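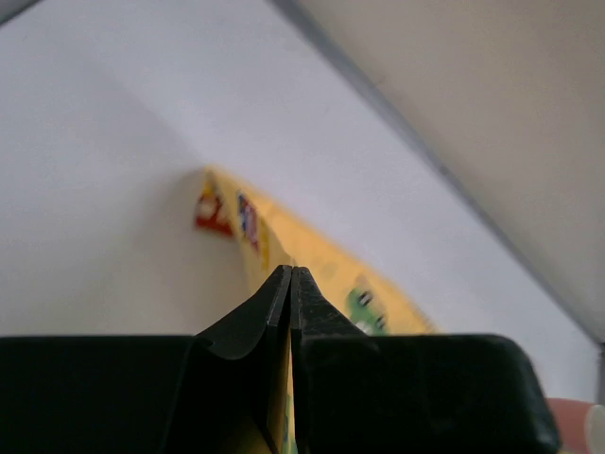
I finally got slip detection running inside the grasp controller and I have been grinning at my monitor all evening! For months my gripper code had exactly one opinion about holding things: close until the motor current rises, wait a beat, call it held. That works great on blocks. It is terrible on anything soft, and candy bags are the worst of the lot, so naturally they are what I test with now. Look at how the yellow one fans out behind the right finger and goes blurry there, while the fingertips themselves have almost closed on each other. As far as the old code was concerned, a grip that thin could just as well have been no grip. The gap between the fingers was under its "missed it" threshold, so it would open up and try again, over and over, with a perfectly good bag in its fingers.

The fix came in two parts. The first was to stop trusting finger width for anything flat. I kept it as one input, but now the wrist camera gets a vote too. I crop a small patch just past the fingertips and compare it with the same patch from a moment earlier. If the patch moves along with the gripper, the thing is held. If it slides toward the tips, it's slipping. I had this idea ages ago and put it off because I assumed optical flow would be too slow on my little board, and then it ran at 80 frames a second on the first try (small patch, gray only, nothing fancy).

The second part was the blur. A bag flaps. The far corners whip around when the arm speeds up, and my first version saw all that motion and screamed "slip!" every single time. I spent two nights tuning thresholds before I noticed that the part right by the fingers stays pretty calm even when the edges go wild. So the flow is now weighted by distance from the tips, and it falls off fast. It's one line of code. I could have cried.

For the data side I've been using Tirnico, the little log viewer I wrote about back in December. It now lines up motor current, finger width and camera frames on one timeline, and you can scrub through all of them together. I went through 2,931 grasp attempts that way, mostly skimming, and tagged the odd ones by hand. Being able to jump from a weird bump in the current straight to the frame where it happened is so much nicer than my old pile of plots.

Timing still bugs me. The camera frames arrive late compared to the motor readings, and the delay wanders. I'm buffering 200 milliseconds of motor data and matching on timestamps, which mostly behaves, but every so often a frame gets paired with the wrong reading and the controller squeezes for no reason. Candy does not enjoy this.

Next up is the planner. Right now it picks the middle of whatever blob the segmenter hands it, and on a creased, shiny bag that blob can be nonsense. I want it to look for a fold or a raised edge first and use the center as a fallback. The branch is called flitden-2 if you follow the repo, and it's a mess, but the slip code in there is clean enough to read. If you've done flow weighting in some smarter way than plain distance, please leave a comment, I'd love to try it!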